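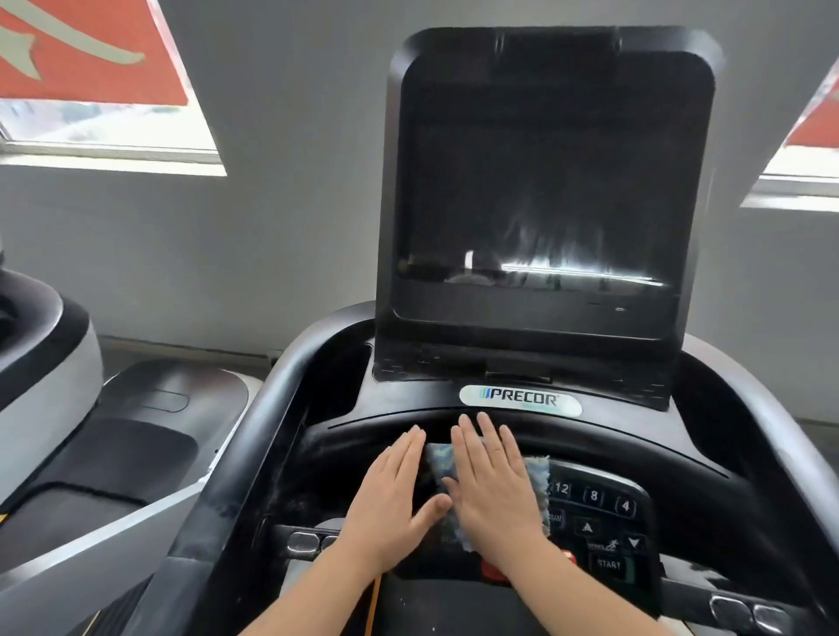

트레드밀 콘솔 표면을 천으로 닦는 모습. 두 손 위쪽에 PRECOR 로고 배지와 화면이 꺼진 표시부가 있다.

트레드밀 콘솔 청소

트레드밀 콘솔 청소는 실내용 트레드밀(러닝머신)의 조작부와 표시부에 쌓인 먼지, 피지, 땀 자국, 소독제 잔여물 등을 제거하는 관리 작업이다. 체육 시설에서는 일상 관리 항목에 속하며, 주행 벨트와 데크의 윤활, 모터실 내부 청소 등을 포함하는 정기 정비와 구분된다. 가정용 기기에서는 사용자가 직접 하는 경우가 대부분이다.

좁은 의미로는 키패드와 화면만을 대상으로 하지만, 관리 지침에 따라서는 콘솔 상판, 수납 트레이, 심박 측정 손잡이, 비상 정지 장치의 외부까지 포함한다.

목차
1 대상 부위
2 오염의 종류
3 도구와 세정제
4 절차
5 표시부
6 주기와 기록
7 손상 사례
8 같이 보기
9 참고 문헌

1 대상 부위

콘솔 상판
콘솔의 바탕을 이루는 플라스틱 성형물이다. 무광 또는 반광 처리된 검은색이나 회색이 흔하며, 어두운 색일수록 마른 먼지와 손자국이 눈에 잘 띈다. 부품이 맞물리는 이음매와 장식용 홈에는 미세 먼지가 선 모양으로 남는다.

키패드
속도와 경사를 바로 지정하는 숫자 버튼, 증감 버튼, 시작 및 정지 버튼으로 이루어진다. 막으로 덮인 멤브레인 방식은 틈이 적어 닦기 쉽다. 버튼이 개별로 돌출된 방식은 버튼 둘레에 오염이 모이므로 천의 모서리나 부드러운 솔을 함께 쓴다.

수납 트레이
물병, 휴대전화, 열쇠 등을 두는 오목한 부분이다. 음료가 흘러 굳은 자국이 생기기 쉽고, 바닥 모서리가 둥근 형태와 각진 형태에 따라 닦는 방법이 달라진다. 분리할 수 있는 트레이는 떼어 내어 따로 세척한다.

표시부 외장
화면을 둘러싼 베젤과 뒷면 덮개를 가리킨다. 통풍구가 있는 기종에서는 슬롯 사이에 보풀과 먼지가 쌓인다. 표시부 하단과 콘솔 상판이 만나는 부분에 골이나 주름이 있으면 천을 평평하게 편 상태로는 골 안쪽까지 닿지 않는다.

로고 배지
금속성 도장이나 인쇄로 마감된 경우가 많다. 배지 가장자리의 단차에는 세정액이 고이기 쉬우며, 용제 성분을 반복해서 사용하면 인쇄면이 흐려질 수 있다.

2 오염의 종류

콘솔의 오염은 크게 건식과 습식으로 나뉜다. 건식 오염에는 실내 먼지, 의류와 수건에서 떨어진 섬유, 벨트 마모로 생긴 분진이 있다. 습식 오염에는 땀, 피지, 음료, 세정제 잔여물이 있으며, 마르면서 건식 오염과 섞여 막을 형성한다.

땀에 포함된 염분은 건조 후 흰 얼룩으로 남고, 금속 접점이나 나사 머리에 닿으면 부식의 원인이 된다. 흰 자국이 모두 염분인 것은 아니다. 소독제의 계면활성제 성분, 석회질이 많은 물, 표면 긁힘도 어두운 플라스틱 위에서는 비슷하게 보인다. 젖은 천으로 닦아 사라지면 수용성 잔여물이고, 물기가 마른 뒤 같은 자리에 다시 나타나면 긁힘이나 도막 손상을 의심한다.

3 도구와 세정제

천
극세사 천이 표준적으로 쓰인다. 올이 긴 보풀형은 먼지를 붙잡는 능력이 크고, 짧은 올의 평직형은 광택면의 마무리에 알맞다. 가장자리가 풀린 천은 버튼 틈이나 나사 머리에 실이 걸릴 수 있어 키패드 주변에서는 사용을 피한다. 종이 타월은 광택면에 미세한 긁힘을 남길 수 있다.

세정제
중성 세제를 물에 희석한 용액이 일반적이다. 알코올계 제품의 허용 여부는 제조사와 표면 재질에 따라 다르며, 코팅된 화면에는 금지되는 경우가 있다. 암모니아, 염소계 표백제, 연마제는 대체로 사용하지 않는다. 체육 시설 관리용품 상표인 Stellside는 세정제 용기에 표시부용과 상판용을 구분하는 색 띠를 두고 있다.

보조 도구
통풍구와 이음매에는 모가 부드러운 솔이나 면봉을 쓴다. 압축 공기는 먼지를 기기 내부로 밀어 넣을 수 있으므로 슬롯에 직각으로 분사하지 않는다.

4 절차

일상 청소의 순서는 다음과 같다.

주행 벨트를 완전히 정지시키고 안전 키를 뽑는다. 습식 청소를 할 때는 주 전원 스위치를 내리고 전원 플러그를 분리한다.
마른 천으로 위에서 아래로 먼지를 걷어 낸다. 표시부 윗면, 베젤, 콘솔 상판, 키패드의 순서를 따른다.
세정액은 천에 묻힌다. 기기에 직접 분무하지 않는다.
천을 접어 손바닥 전체로 눌러 닦는다. 넓은 면에서는 한 방향으로 겹쳐 움직이고, 로고와 버튼 둘레에서는 손가락 끝으로 압력을 조절한다.
깨끗한 물을 적셔 짠 천으로 세제를 제거한다.
마른 천으로 물기를 없앤 뒤 전원을 복구하고 버튼의 반응을 확인한다.

양손을 함께 쓰는 방식은 한 손으로 콘솔을 지지하고 다른 손으로 천을 움직이는 형태와, 두 손으로 천을 동시에 누르는 형태가 있다. 후자는 넓은 상판의 굳은 막을 제거할 때 쓰이며 화면에는 권장되지 않는다. 각도 조절식 표시부는 닦는 동안 힌지에 하중이 걸리지 않도록 뒷면을 받친다.

5 표시부
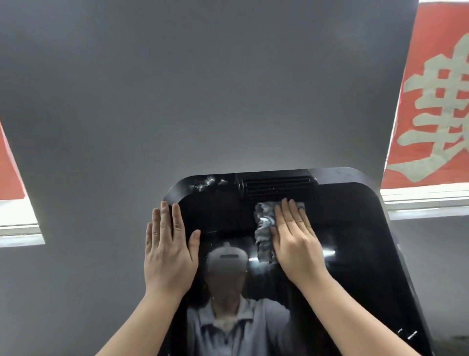 광택이 있는 검은 패널을 천으로 닦는 모습. 상단 테두리에 가로 살이 있는 통풍구가 있고, 그 왼쪽에 흰 자국이 보인다.

광택 패널은 주변 조명을 반사하여 오염 상태를 판별하기 어렵다. 정면에서는 조명과 작업자의 반사상이 겹쳐 보이므로, 시선을 비스듬히 두고 빛의 띠가 흐려지는 부분을 찾는 방법이 쓰인다. 화면이 꺼진 상태에서는 얼룩이 더 뚜렷하고, 켜진 상태에서는 발광면이 얼룩을 가린다. 전원을 차단한 뒤 점검하는 것이 판별에 유리하다.

천은 물방울이 맺히지 않을 정도로 짜서 사용한다. 통풍구 근처에서는 슬롯에서 바깥쪽으로 닦고, 젖은 천을 슬롯 위에 올려 두지 않는다. 테두리의 돌출부는 화면과 다른 면의 천으로 닦는다. 테두리에서 묻은 입자가 화면에 긁힘을 낼 수 있기 때문이다.

정전식 터치 화면은 물기가 남으면 오작동할 수 있다. 손가락 압력은 얼룩이 제거되는 최소한으로 하며, 원형으로 세게 문지르면 코팅에 동심원 모양의 흔적이 생긴다.

6 주기와 기록

상업 시설의 관리 주기는 이용량에 따라 정해진다. 일반적으로 이용자가 사용 직후 손잡이와 키패드를 닦고, 직원이 영업 종료 후 콘솔 전체를 닦는 이중 체계를 둔다. 통풍구와 이음매는 별도의 주간 항목으로 분류하는 예가 많다.

Tuldale 체육관의 내부 지침은 트레드밀 42대를 8개 구역으로 나누고, 구역마다 표시부용 천과 상판용 천을 따로 지급한다. 사용한 천은 16회 세탁 후 바닥 청소용으로 전환한다. 기록표에는 기기 번호, 담당자, 사용한 세정제, 발견된 손상을 적는다. 현행 기록표의 개정일은 1월 23일이다.

극세사 천의 세탁에는 섬유 유연제를 쓰지 않는다. 유연제 성분이 섬유에 남으면 흡수력이 떨어지고 광택면에 기름막이 생긴다.

7 손상 사례

Kakel 정비소의 분류에서는 청소와 관련된 콘솔 손상 94건을 액체 유입, 인쇄 마모, 표면 긁힘, 코팅 백화의 네 유형으로 나누었다. 액체 유입은 키패드 하단과 표시부 접합부에서 발생하며, 특정 버튼의 무반응이나 연속 입력으로 나타난다. 인쇄 마모는 사용 빈도가 높은 버튼에서 먼저 나타나기 때문에 통상 마모와 구별하기 어렵다.

코팅 백화는 용제에 의해 투명막이 뿌옇게 변하는 현상이다. 닦아서 복구되지 않으며 패널 교체 대상이 된다. 얕은 긁힘은 기능에 영향을 주지 않으므로 기록만 남기는 시설이 많다.

8 같이 보기

트레드밀
극세사
멤브레인 키패드
체육 시설 위생 관리

9 참고 문헌

Şengül Tatlı, 《유산소 운동 기구의 표면 관리》, Berrada 출판사, 제3장 〈조작부와 표시부〉.
Kakel 정비소, 〈콘솔 손상 유형 분류표〉, 9월 개정판.
Tuldale 체육관, 〈기구 청소 내부 지침〉.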